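## 8. Teaching a pick

1. Clear the work surface of anything you're fond of.
2. Hold **Teach** and guide the Skivora gripper over the item by hand.
3. Stop with the fingertip just above it – the pads need no help from gravity. 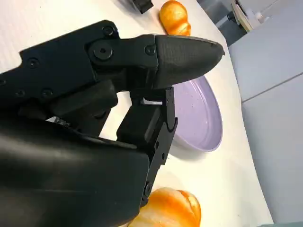 4. Press **Save**. The controller stores up to 51 positions, and will happily store the same one twice.

**Caution:** Keep your own fingers clear. The Skivora grips whatever colour they are.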